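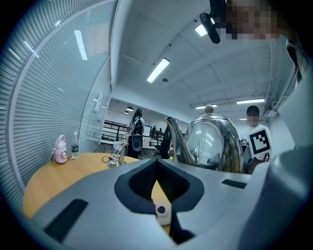
A kettle with a long spout.

About Clindon

Clindon is a small software company that makes home screens, icon sets and keyboards for Android phones. The company was started by Hatem Chraibi, who is still writing a large part of the code and who is also writing this page. English is my third language, so please forgive me if a sentence is a little stiff.

How we began

Before Clindon I worked for a firm called Besnard, which repaired phones and sold used ones. My job was to prepare the used phones for the new owner. I erased them, installed the latest system that was available, and checked that everything worked. After this the customer would come to the counter, switch on the phone and very often ask me where the things were. The same question came from people with very different phones. Where is the alarm clock? Why are there two apps for photos? How do I make the letters bigger without making everything else bigger also?

I started to write a simple launcher in the evenings, first only for my mother. She had changed from one brand of phone to another and she could not find the telephone function, because the green button was now blue and in another corner. The first version had one page and a search field. She used it for a winter and gave me a paper with her complaints, written on both sides. Most of those complaints became features. My colleagues at Besnard then began to offer the launcher to customers who wanted it, and some of these customers wrote to me with complaints of their own.

When the letters became too many for the evenings, I left Besnard on good terms and opened Clindon. They still send us old phones for testing, and we are thankful for it.

What we make

Plirkarura is our launcher and our main product. It replaces the home screen that comes with the phone. You can have a plain list of apps, a grid, or a mix of the two, and you can lock the layout so that nothing moves by accident. The settings are on one long page with a search field at the top. We tried to divide them in categories and our testers spent more time looking for the category than for the setting, so we went back to the long page.

Jekano is our icon set. It has 900 icons drawn by hand in one style, and it works with Plirkarura and with most other launchers that accept icon packs. If your app is missing, you can send a request from inside Jekano. We answer the requests in groups, normally with the next update. Banking apps come first, as these are requested the most and they also change their icons the most.

We make a keyboard too. It does not have a proper name yet and it is listed in the store simply as Clindon Keyboard. It is meant for people who write in two languages in the same message, as I do every day with my family. It will not correct a French word into an English one only because the sentence began in English. It still makes mistakes with short words, and we are working on this.

How we work

We are a team of seven. Two persons work only on support, and they read every message in English, French and Arabic. For other languages we use a translation tool, so please write short sentences and we will do the same.

In the office we keep around 30 phones for testing. Many of them are old and slow, and one has a screen that is broken in the corner. We like the slow ones. If the app drawer opens quickly on a cheap phone with very little memory, it will open quickly on yours. Every new version of Plirkarura must run on the slowest phone in the drawer before it goes to the beta group.

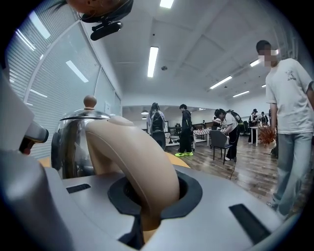

The beta group is open to everybody who has a bit of patience. You receive the new version before the public one, and in return we ask you to tell us what has stopped working. Please make a backup of your layout before you join. The backup function is in the settings, under the letter B, and it saves a small file which you can keep wherever you want.

We publish a new version when it is ready. In the past we promised one every month, and in October we published a version that should have waited. Folders lost their names on some phones, and we spent the next days writing apologies and repairing the bug. Since then we do not give dates in advance.

How we earn money

Plirkarura is free for the basic functions. There is one paid version, which you buy once, and it opens the gestures, the extra layouts and the option to hide apps. Jekano is paid, also once. The keyboard is free as long as it is not finished. We have no advertisements in any of our apps and we do not plan to add them. Some companies have asked us to put their app on the first page of the launcher for a payment, and we answered no.

What we do with your data

Plirkarura does not ask for your contacts, unless you turn on the search in contacts, and this search happens on the phone. The keyboard has no permission to use the internet. You can check this yourself in the system settings of your phone, and we would like you to do it – with any keyboard, not only with ours. When an app crashes, it asks you if it may send us a report. You can read the report before you send it.

Phones that we support

We support the two latest major versions of Plirkarura. Older ones continue to work, but we do not repair them anymore. On some phones the maker of the system closes background apps very aggressively, and then the launcher needs a second or more to come back when you press the home button. On our help page you will find the steps to avoid this for each brand that we could test. If your phone is not there, write to us the exact model name – it is in the settings, usually at the very bottom – and we will try to find out.

Working with us

At this moment we have no open positions, but we are always glad to hear from translators. The Portuguese and Turkish texts in Plirkarura were made by users, and their names are in the credits if they wished so. Translators receive all our paid apps for free.

Contact

The best way to reach us is the form in the app, under Help, as it also sends us your phone model and the version number. You can also use the form on this website. We read messages from 9 in the morning and we try to answer within a few days. After a big update it can take longer.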